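June 2, 2020 – drawer, Flandetti side table

Drawer out and on the white top. Box empty. Front overhangs the sides left and right, so all the fitting has to happen behind it.

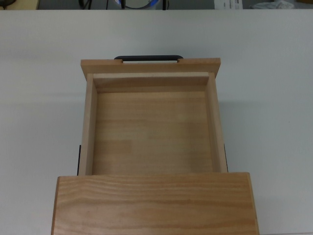 Tarcísio Camargo thinks I should leave the front alone and work on the runners first. Says every sticky drawer he's had from Jutier was the runners, and if I plane the sides before checking I'll be making a new box by September. Fair. He also wants it noted he said so.

So, runners. Pulled the table over, turned it upside down. Left one fine. Right one proud at the back by 2 mm, glue squeeze-out under it, never cleaned off. Chisel, then 109 paper, no – 90 is what we have, 109 is the bin number. Fix teh label on that bin.

Diagonals on the box: equal, near enough to leave. Did not touch the sides.

Wax on both runners, Pisharody tin, nearly gone. Reorder.

Grain on the front is nice, wavy, a few swirls toward the left and the middle. Don't want to sand thru that for nothing. Finish stays as is until the fit is right.

To do
– let the runner sit overnight, try the drawer again in the morning
– pull hole: center it off the front, not off the box
– ask Tarcísio where the small square went
– job no. 2035 goes on the back of the drawer, pencil only

Stopped there, clamps needed for the other bench.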